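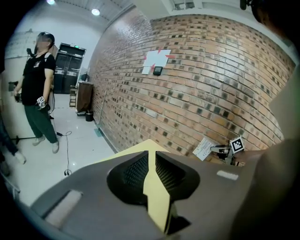

4.2 Upkeep of the hand-held units

Each collection station at the Skellthorpe site runs a matched pair of hand-held grippers, and most of the maintenance effort goes into two parts: the finger pads and the marker mounts. The pads carry a fine crosshatched texture (Fig. 3a), and wear in this texture changes how far thin stock slides before it is held. We therefore check each unit with a cardboard-like strip placed between the pads, which is pulled by hand along the closing axis. A pad that lets the strip slip on 4 of 16 pulls is replaced. Both pads of a unit are changed together, and the jaw is then cycled 700 times before the unit goes back into use. The fiducial marker is fixed to the body of the gripper, so any play in its mount enters the pose estimate directly. Mount screws are tightened at the start of each shift, and the offset from marker to fingertip is measured again after any drop, including drops with no visible damage.

Cable strain was the second most common cause of downtime. In the first version of the Drinis housing the connector carried the full weight of any cable that lay on the floor. The current housing adds a clamp behind the connector. Operators check the cable run before they pick up the units, and the two units are then brought together over the table so that the markers on both can be confirmed in view (Fig. 3b). Recording does not start until both poses have been stable for four seconds.

Figure 3. Hand-held grippers at the station. (a) Finger pad with a thin strip at its center. (b) Both units held at the work table, each with a marker cube.
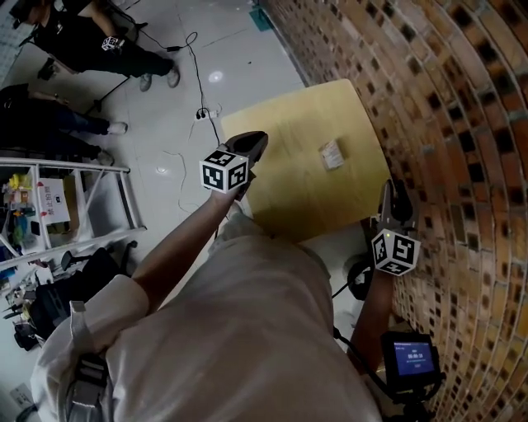 Zohreh Abbasi objected to the fixed replacement rule, noting that pads at the Prerkodgate station had passed the pull test after 3790 closures and still lost small boxes during tasks, and that a test on thin stock says little about grip on rigid corners. We agree that the strip test covers only one contact type. A second test with a rigid block was added in November, with the same limit on slips. Results from the two tests are logged separately in the Kulkarni record sheet, and a unit that fails either one is taken out of service until its pads have been changed.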